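Kudholm Students Open Cup-Sorting Challenge to Teams Across the County

KUDHOLM — The robotics club at Egan Community School has spent the spring teaching a simulated robot arm to sort little colored cups, and now it wants company. In June the club will host its first open challenge, and any school team in the county with a laptop and some patience is welcome to join in.

The challenge is named Skimeo, after the practice world the students built for it. Everything in Skimeo happens on a computer. There is a room, a white table, a black arm bolted to a block, a round tray and a two-part bin, and the job is to get the orange cups into the green side of the bin and the gray cups into the yellow side. It sounds simple until you try it! The cups stand close together, the fingers of the gripper need space to close, and a cup that gets bumped can end up leaning on its neighbor and spoil the next two picks.

The club started the project after a visit to the packing hall at Zumcombe, where students watched parts being sorted all afternoon and came home full of questions. How does the arm know which cup to go for first? What should it do when two are touching? Why not just go faster? By the next meeting they had the beginnings of a table on the screen, and by the meeting after that they had an argument going over whether the bin should sit square to the table or at an angle. (The angle won.)

Since then the students have logged 189 practice runs, each one saved and talked over by the whole group. Younger members write up what went wrong in a shared notebook, and older members turn those notes into changes to the code. Some of the best ideas have come from students who had never written a line of code before joining. One sixth grader suggested that the arm pause above a cup before going down, so the group could check whether it was lined up. The pause went in that same evening and it has stayed in.

Work on the room itself has gone on alongside the sorting. A small group took charge of the background and added a wall clock, a red cart, a blue storage box and a panel with a hammer on it. None of it affects the score, but they are very proud of it, and they should be.

For the June event, each team will receive the same Skimeo files and will have 40 minutes to set up and test before scoring begins. A scored run lasts 300 seconds. Teams earn points for every cup that lands in the correct side of the bin, and lose points for any cup that ends up on the table. Each team gets 2 scored runs and keeps the better one. Teams may bring code they have written beforehand, or they may start from the sample program that comes with the files, which picks up a single cup and puts it down again. That is plenty to begin with.

There is no entry fee. Teams can be any size, and mixed-grade teams are encouraged. Students who would like to come along and watch are welcome too — runs will be shown on the big screen in the school library, and the club plans to talk the audience through what the arm is doing and why. Doors open at 9:30 a.m.

Club members will be on hand all morning to help visiting teams get the files running. A practice version of Skimeo will go out to registered teams ahead of the event, along with the scoring sheet and the club's own notebook of mistakes, so newcomers can skip a few of them.

Teams can register at the Egan Community School front office, or by asking their own school to contact the robotics club directly.

Cup sorting in Skimeo, the club's simulated workroom: 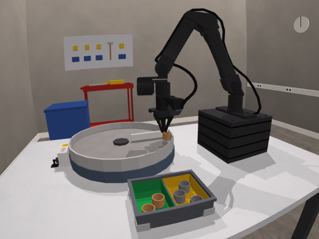
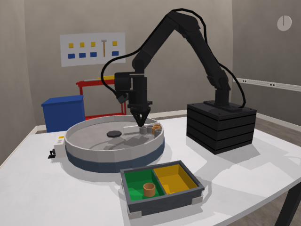
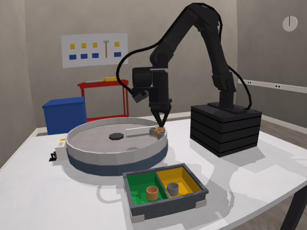 Dymphna Mac Suibhne said she had expected to hear about winning and losing, and what she heard at the last club meeting was a long and very cheerful debate about which cup to pick up first. "They kept asking each other to prove it," she said. "Then they would run it again and all go quiet to watch. I'd love for students from other schools to be in the room for that, and I hope they bring ideas we haven't thought of."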